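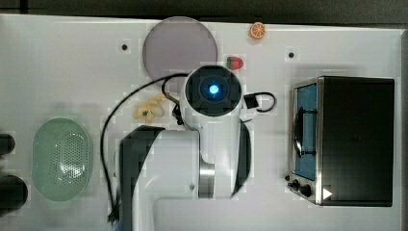 Workshop tips for the robotics club, kitchen edition

Every club that builds an arm that can pick up food ends up owning a kitchen. Ours lives on one tabletop and half a cupboard, and it gets dirtier than the kitchen I cook in. These are the habits that have survived two years of students. Some were my idea. The better ones came out of something going on the floor.

Cables first
Before anyone touches the power switch, run a finger along every cable from one end to the other. If it passes under a plate, move the plate. If it loops, leave enough slack for the arm's full reach and then a hand's width more. Hook-and-loop ties beat zip ties, which require scissors, and the scissors are always in Nitport's toolbox. (Nitport is the other team. They say the same about our tape.)

Loose plugs
A connector that isn't plugged into anything should wear a cap or a bit of painter's tape. Write on the tape what it belongs to. "Spare" is not a useful label, and we have a drawer of them to prove it.

Plates and bowls
Thrift stores are your friend. Buy matte over shiny when you can, as glare confuses cameras and sophomores alike. Wash new ones before the first session. Price stickers leave a gum that grips dust wonderfully and does nothing for the arm. Cooking oil takes it off, dish soap takes off the oil, and ten minutes of sulking takes care of the student assigned to both.

Pretend food
Soft plastic fruit goes tacky after a semester of handling. Lukewarm water, one drop of soap, an old toothbrush, and a towel. Skip the rubbing alcohol, which lifts the paint. We had a gray tomato for most of last year and it did terribly at the June contest, where the judges took it for a stone.

Colanders
Good practice objects, since a rim gives the arm something to aim for. Park it hole side down, and check underneath before putting it away. Ours has returned to the cupboard with screws, a pencil stub and somebody's retainer.

Toaster ovens
Ours is for door practice. It stays unplugged with the cord taped to the back, and no, you may not warm up a burrito in it. If the hinge squeaks, a dab of food-safe grease is plenty. Clean the glass with vinegar and water on a rag, never sprayed straight on.

The tabletop
White shows every crumb and every pen mark, and I've decided to regard this as a feature. Baking soda paste gets most marker off. Mark the home spot of each object with low-tack tape and pull the tape up the same week, or you will be scraping it off with a library card.

Screws
A muffin tin, one cup per joint. The Clarkon build took 30 screws, and we finished with 2 left over. The arm worked, so of course we took it apart again.

What it costs
We spend some 200 dollars a year on all of this, mostly tape. Questions, complaints and the missing scissors can go to Ilona Simon, second bench by the window.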